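3.2 Clearing of the study desk

The second activity took place at the desk in the Alosia residence, where participants were asked to return the work surface to a state they considered ready for use. No instruction was given as to where items should go. Of the 21 participants, most began with small objects and left books until last, a pattern also noted by Sombatkul in the Thepsuriya households.

Books were treated differently from other items. A paperback lying flat was often regarded as already in its place, even when the rest of the surface had been cleared, and four participants said they would leave it there until they had finished reading it.

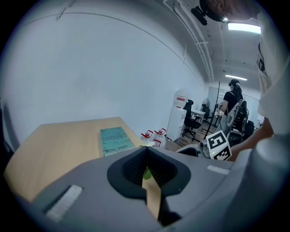 Items kept on the floor near the desk were seldom moved. Participants described these as stored — though no shelf or cupboard had been set aside for them — and did not count them as part of the task. When asked, two participants said that anything against a wall was out of the way and could stay.

Figure 4. Desk with a paperback (Deadline, Mira Grant) lying on it; three translucent jugs with red caps stand on the floor against the wall.

The boundary of the activity was therefore set by the edge of the desk. This differs from the kitchen task in Section 3.1, in which participants moved freely between the counter, the floor and the cupboards.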